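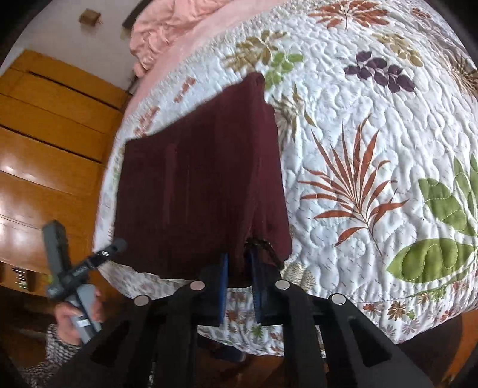
Folding on the bed, and what we're putting on the shopping list

Dark maroon garment folded up, gripper jaws right at the lower edge, leafy quilt underneath. The blue ribbed pads are the bit I'd like you to look at, as they come up a lot further down.

Welcome back to the gallery! It's mostly money talk this time, I'm afraid. I've spent the last few evenings with a spreadsheet and a pot of tea, working out what we can buy before June and what will have to wait, and I promised I'd put it somewhere everyone could read it. Roel Hendriks has been through the sums and only moved one of them (he put it up, of course).

The pot

We have £3,259 to spend on equipment. It has to cover the hand-held grippers, spare parts, storage for the recordings and whatever we end up folding. It sounded like a lot when I first typed it in – then I started adding rows.

Grippers

This is the big one. I've asked Zokbridge and Caseo for prices on a hand-held pair with linked jaws, and they're closer than I expected. Zokbridge wants £700 a pair with the pads fitted. Caseo is cheaper up front but sells the pads and pivot screws separately, and by the time I'd put those in the basket there was hardly anything in it. I'm leaning towards Zokbridge, mainly because Châu Đỗ has used theirs for a whole afternoon and her wrists were fine afterwards. Weight matters so much more than I thought it would when I was only looking at prices! A gripper that's pleasant for one shirt can be horrible by the end of a pile.

If anyone has had one of the Caseo pairs for longer than a trial, do please write to me. I'd love to be talked out of this.

Pads and small parts

Cloth is slippery stuff and I want ribbed pads, full stop. We tried smooth ones at Châu's and I spent the morning chasing a pillowcase. Gelo does a soft ribbed strip you cut to length yourself, £25 for a roll, and a roll should see us through to summer if I stop cutting it crooked. I've put two rolls down. I've also added a line for pivot screws and caps, which I forgot completely in last year's budget and then paid for out of my own purse.

Things I'd like on the parts order before it goes in:
Ribbed strip, two rolls
Pivot screws and caps, a mixed bag
Spare jaw for each side
Labels for the handles, so the pairs stay together
A decent carry case (Roel says a toolbox will do, and he may be right)

Clothes and bedding

Nothing new, please. Charity shops and the back of your own wardrobe are perfect, and the more mixed the better. Dark things, pale things, thick jumpers, sheets that never fold square. I'd be very happy to get more plain dark tops in particular. On a busy patterned quilt they're easy to pick out by eye, but the folds within the dark cloth are another matter altogether, and I'd like plenty of practice with those. I've allowed a little for laundry too.

Storage and charging

Recordings pile up faster than the washing does. I've priced three drives from Đồng, one to work from, one to copy to and one that lives at Roel's house. Their quote has a date on it, 2 March 2021, and it's good for a while yet, so there's no need to panic-buy. Chargers I've left at nothing for now – we have a drawer of them and somebody needs to go through it (it will probably be me).

Arms, later

I know several of you want a proper robot arm. So do I! But even the small one on the Zokbridge list would take over half of what we've got, and we'd then have an arm with very little to teach it from. My plan is hand-held kit first, a good stack of folding to go with it, then another look at arms once we know which jaws we like. Buying the arm first would also tie us to whichever gripper bolts on to it, and I'd hate to find out in autumn that it can't pick up a tea towel.

What happens next

I'll hold the order open until I've had replies from the people I emailed, and then it goes in as one lot to save on postage. Send me your parts requests by email and put the price in, with delivery, as I've been caught out by that before. More pictures will go up when the new pads have been fitted.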